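4 安装与首次启用

本章适用于 Wilstead 厨下式净水机，标准型与带增压泵型通用。两种机型操作不同之处，在相应步骤中以“仅限增压型”标出。安装 Sesau 显示龙头的用户另须阅读 4.6。本章依据 2019年6月8日 修订的装箱清单编写，早期批次的附件袋中没有限流接头，安装时跳过与限流接头有关的步骤。

4.1 安装条件

进水为市政自来冷水。不得接入热水管、井水管或经软水机处理后盐度未知的水源。
进水压力应在铭牌标注范围之内。压力高于上限时，必须在角阀之后加装减压阀；减压阀不随机附送。
环境温度不得低于冰点。冬季无人居住的房屋，应在离开前按 4.9 排空。
橱柜内净高应能容纳主机，并在主机上方留出一只手掌的高度，供滤芯旋出时使用。
橱柜底板应平整，能承受主机充水后的重量。底板已经受潮鼓起的，先更换底板。
台面开孔须由具备相应工具的人员完成。石英石、岩板和天然石材台面建议由台面供应商开孔。

注意：本机排出的浓水必须接入排水管，不得直接引入洗碗机的排水软管。

4.2 电源要求

1. 确认厨房水槽柜内或其邻近墙面有独立插座，且该插座带接地。
2. 插座位置应高于主机顶面，与角阀保持水平错开，不得位于任何水管接头的正下方。
3. 使用验电器或插座检测仪检查接线。检测仪显示极性接反或接地缺失时，停止安装，请持证电工处理。
4. 核对电源适配器铭牌上的输入电压与当地供电电压一致。出口机型的适配器附有转换插片，转换插片的选型见附录 B。
5. 暂不插电。适配器在 4.5 完成检漏后方可接通。
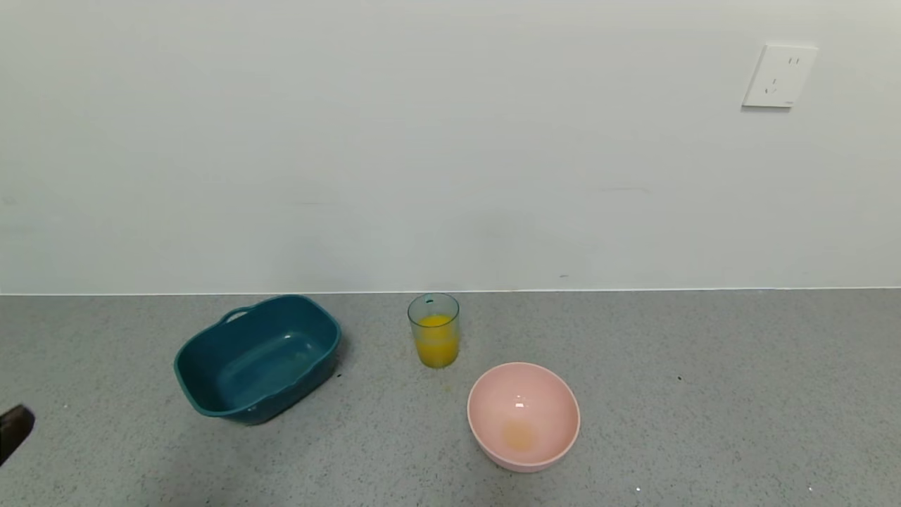

台面上方的插座可以用于给主机供电，但电源线需经台面后沿的过线孔进入柜内，过线孔应装橡胶护圈。线长不足时，使用 Wilstead 原厂延长线，不得使用多位插线板，也不得将插线板置于柜内底板上。

电源线进入柜内之后，应先向下形成一个滴水弯，再向上接入主机背面的插口。滴水弯最低点要低于插口，用附件袋中的线卡固定在侧板上。线卡背胶在油污表面上附着力不足，粘贴前先用酒精擦拭，待干。

警告：手湿时不得插拔适配器。适配器外壳破裂、插脚松动或有焦痕时，立即停用。

4.3 开箱与核对

1. 将主机竖直取出，拆除进水口、净水口、浓水口三处的蓝色堵塞。堵塞请保留，返修运输时要用。
2. 核对附件：进水三通、限流接头、三种颜色的软管、排水管夹、鹅颈龙头及其安装件、滤芯扳手、线卡、密封带、测试条。
3. 检查滤芯标签。第一级为 Lykkegaard 折叠滤芯，第二级为 Wuvham 压缩活性炭滤芯，第三级为 Wilstead 反渗透膜。标签颜色应与主机面板上的色标一致。
4. 滤芯的铝箔袋有破损的，不得使用，联系经销商更换。
5. 记录主机侧面的序列号。序列号贴纸装机后朝向柜壁，不易看到，可将其抄在本手册封底的表格内。

说明：反渗透膜出厂时浸有保护液，袋内有少量液体属正常现象。保护液在首次冲洗时排出。

4.4 管路连接

连接前关闭角阀，打开厨房冷水龙头，直至水流停止。

1. 拆下角阀与冷水龙头之间的编织软管。在软管下放一块抹布或一只浅盘，接住余水。
2. 将进水三通旋入角阀出口。三通已带平垫，螺纹处不缠密封带。先用手旋紧，再用扳手加四分之一圈。
3. 将编织软管接回三通的另一端。
4. 取白色软管，一端插入三通侧口，另一端插入主机“进水”口。插入深度应到底，以管上的刻线与接口端面齐平为准。
5. 取蓝色软管，连接主机“净水”口与鹅颈龙头底部。
6. 取红色软管，先装限流接头，再连接主机“浓水”口。限流接头上的箭头指向排水管。
7. 在水槽存水弯之上的竖直排水管处钻孔，装上排水管夹。管夹的垫圈应对准钻孔，两侧螺钉交替拧紧。
8. 将红色软管插入管夹，软管端部不得顶到排水管对侧内壁。
9. 全部接口装上蓝色卡片锁。

软管切口必须平直、无毛刺。切割时使用专用切管刀，剪刀会将管口压扁，造成渗漏。软管弯曲处应保持圆滑，不得出现折痕；已折过的管段应截去。

注意：各色软管的长度在出厂时已留余量。装好后可以按实际走向截短，但从主机到柜门之间应留出足够长度，以便将主机拉出更换滤芯。

4.4.1 鹅颈龙头的安装

1. 确定开孔位置。龙头出水口应落在水槽盆内，且与主龙头的旋转范围不冲突。
2. 检查台面下方，开孔处不得有加强筋、盆体夹扣或横梁。
3. 在台面上贴美纹纸，标出中心点，使用与台面材质相应的开孔器低速钻孔，并持续加水冷却。
4. 清除粉尘，擦干孔壁。木质基材的孔壁应涂防水胶，固化后再继续。
5. 依次装入装饰圈和橡胶垫，将龙头杆穿过孔，从下方装上锁紧垫片与螺母。
6. 调整龙头朝向，旋紧螺母。

台面厚度超过龙头螺杆允许值时，需选购加长螺杆。旧水槽上若有闲置的皂液器孔，可以直接利用，装饰圈能覆盖常见孔径的边缘。

4.5 通水与检漏

1. 确认滤芯均已旋到位，滤芯上的标记与机头标记对齐。
2. 打开鹅颈龙头。
3. 缓慢打开角阀，先开至一半。突然全开会产生水锤，可能使滤芯密封圈移位。
4. 观察三通、进水口和滤芯座。有水珠形成时，关闭角阀，泄压后重新插接。
5. 无渗漏时，将角阀全开。
6. 关闭鹅颈龙头，使系统升压，保持 11 分钟。
7. 用干纸巾逐一擦拭各接口下缘，检查纸巾是否沾湿。
8. 检漏合格后，插上电源适配器。面板指示灯依次点亮，随后仅保留电源灯。

仅限增压型：接通电源后，增压泵会启动并伴有轻微嗡声。泵内有空气时声音较大，排尽后减弱。泵连续运转而龙头无水流出的，断电并检查角阀。
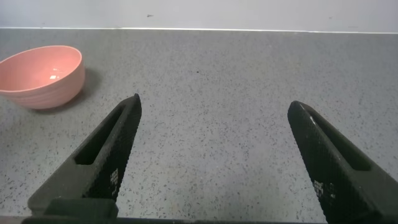
检漏期间，台面和柜内应保持干燥，避免将溅出的水误判为渗漏。检漏完成后的当天，应再检查一次；冷热变化可能使个别接口松动，尤其是靠近热水管或洗碗机侧板的接口。

4.6 Sesau 显示龙头的附加步骤

显示龙头在鹅颈底座上带有水质显示环，需与主机之间连接一根信号线。

1. 将信号线随蓝色软管一并穿过台面孔。两者不得扭绞。
2. 断开主机电源。
3. 揭开主机背面标有“DISP”的橡胶盖，将插头按缺口方向插入，听到卡扣声为止。
4. 盖回橡胶盖，信号线从盖的下缘引出。
5. 恢复供电。显示环先显示白色，完成识别后显示蓝色。

显示环显示红色并闪烁，表示未收到主机信号。检查插头方向，仍无改善时按 4.8 处理。显示环显示的是水中溶解性固体的相对水平，不能替代微生物或重金属检测。

4.7 首次冲洗

新滤芯必须冲洗后才能用于饮用。活性炭滤芯在冲洗初期会排出黑色细粉，水色发灰，随冲洗逐渐变清。

1. 完全打开鹅颈龙头，使水直接流入水槽。
2. 长按面板“冲洗”键，直至指示灯闪烁。主机进入自动冲洗程序，历时近 2 小时。
3. 程序运行中不要关闭角阀，不要拔下电源。若中途断电，恢复供电后需重新开始。
4. 程序结束时指示灯转为常亮，蜂鸣器鸣响。关闭鹅颈龙头。
5. 静置一夜。
6. 次日再次打开龙头，放水至水流清澈，无气泡、无异味。
7. 将测试条浸入接取的净水，取出后按测试条包装上的时间读数，与色卡比对。

接水用的容器应清洗干净并冲去洗涤剂残留。陶瓷、玻璃和不锈钢容器均可用于取样；塑料容器如有明显气味，不宜使用。

冲洗阶段产生的水可用于拖地、冲厕，不得用于饮用、烹饪、冲调奶粉或注入鱼缸。

说明：首次启用后的一段时间内，净水可能呈乳白色，静置后由下向上变清。这是溶解在水中的空气逸出所致，对水质没有影响。

4.8 启用阶段的常见问题

现象：打开龙头无水。
处理：检查角阀是否全开，白色软管是否弯折。反渗透膜的中心管塞未拔除时也会无水，旋下第三级滤芯查看。

现象：水流细小。
处理：标准型在低水压或低水温条件下出水量会减小。核对进水压力。红色软管上未装限流接头时，浓水流量过大，净水流量随之下降；早期批次的限流元件在机内，不适用此项。

现象：排水管持续有水声。
处理：关闭鹅颈龙头并等待。声音不停止的，关闭角阀，断电后重新通电。仍不停止，更换浓水电磁阀，由维修人员操作。

现象：鹅颈龙头关闭后滴水。
处理：刚冲洗完的系统会滴水片刻。长时间滴水时，检查阀芯处是否有管屑。管屑多来自切割不良的软管。

现象：水有塑料味。
处理：继续冲洗。软管在日晒或高温仓储后气味较重，冲洗时间要相应延长。

现象：面板显示“E7”。
处理：主机检测到柜内漏水，已自动切断进水。擦干底盘上的漏水感应片，找出漏点并处理，再长按“复位”键。未找到漏点时不得复位使用。

现象：面板显示“E2”。
处理：滤芯未识别。旋出对应滤芯，检查顶部触点有无水渍，擦干后重装。

上述处理无效时，请记下序列号、故障代码和装机月份，与经销商联系。不得拆开主机后壳，后壳封条破损的机器不在保修范围内。

4.9 停用与重新启用

停用时间超过 7 天的，按以下步骤操作。

1. 关闭角阀。
2. 打开鹅颈龙头泄压，待水流停止后关闭。
3. 拔下电源适配器。
4. 柜内温度可能降至冰点以下时，旋出全部滤芯，倒出滤芯座中的水，将滤芯装入洁净的密封袋，存放在不结冰的房间内。反渗透膜应保持湿润。
5. 拔下浓水口软管，排出余水后装回。

重新启用时，先打开鹅颈龙头，再缓慢打开角阀，按 4.5 检漏，然后运行一次冲洗程序。滤芯拆出过的，冲洗后应使用测试条复测。长期停用后滤芯出现霉味或表面变色的，必须更换，不得清洗后继续使用。

滤芯寿命计时在断电期间暂停，其保质期照常计算，以滤芯标签所印日期为准。例如标签到期月份为四月的，四月过后即应更换，面板是否提示均不影响此项要求。

4.10 安装后的记录

安装人员应在封底表格内填写装机月份、进水压力、测试条读数和各级滤芯批号。进水压力在角阀全开、其他龙头关闭时测量。表格一式两份，用户与经销商各执一份，保修期自表格所填月份起算。

滤芯更换方法见第 5 章，日常清洁见第 6 章。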